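Why Can You See Through Some Things?

Hi, it's Waraporn again! Last time we talked about shadows, and afterward a reader named Kamrul Kumarasinghe sent me a great question: if plastic is solid, how come I can see right through some of it? I love this one, because I wondered the same thing when I was 12 (I used to squash my nose against the fish tank at home and think about it).

It all comes down to light. You see things when light bounces off them and gets into your eyes. A brick stops light, so you can't see what's behind it. We call that opaque, which you say like "oh-PAKE." Wax paper lets some light in but scrambles it up, and that's translucent. 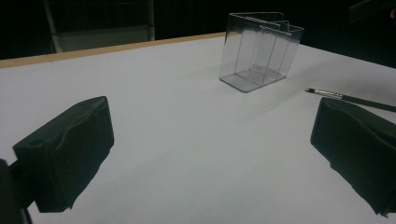
Clear plastic is transparent, so most of the light goes straight on through. But a little bit bounces back, and that's how you know the plastic is there at all! Look at the box with the divider in it. You can see the white table right through the sides, but the thin walls still catch faint reflections, and the bottom corners look a bit grayer where the plastic is thicker.

Now go on a hunt around your kitchen. Hold things up to a window (never look straight at the sun!) and sort them into see-through, sort of see-through and not at all. My jam jar was tricky. Where would you put yours?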